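Mastwood gripper kit: notes after a trial

June 16, 2019

The Mastwood is a two-finger parallel gripper sold as a kit, with a wrist camera and a mounting bracket included in the price. I had one on loan from Rory Cairns at Modasow and wanted to know whether it would cope with ordinary household items without a change of fingers.

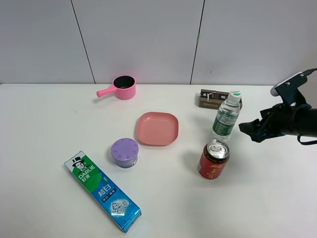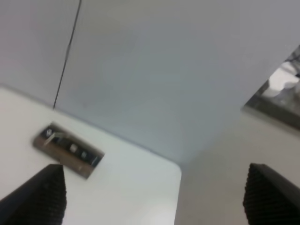
The table view with the arm at the right, then the wrist camera view with the fingers open.

Assembly is straightforward if you ignore the printed sheet, which was written for the January revision and shows the bracket the wrong way round. Ishbel Halliday sent me the corrected drawing. Allow two hours, most of it spent routing the cable so that it doesn't snag when the wrist turns.

The ridged pads are the best part of the kit. A full drinks can held at low force without denting, and a toothpaste box could be lifted by its long sides every time I tried. A water bottle is harder. Grip it at the label and it is fine; grip it higher up, with the bottle part empty, and the wall gives before the controller reports contact. I lowered the closing speed and the fault became less frequent but did not go away.

Flat items are a weak point. The fingertips are too thick to get under a shallow plate, so you have to take it by the raised rim from above, and the approach angle matters to within some 5 degrees. Vasiliu sell thinner tips that fit the same screws. I haven't tried them.

The camera is adequate. Focus is fixed and a little soft, and the fingers take up both lower corners of the view, so anything directly between the tips is easy to place and anything beside them is not. Exposure on a white table needed setting by hand. Auto mode hunted.

The software logged 1,606 open and close cycles over the loan with no mechanical faults. The log file uses local time with no offset, a nuisance if you want to line it up with anything else.

I would buy it for boxes and cans. For crockery I would wait for the thinner tips, or look at the Bostunberg.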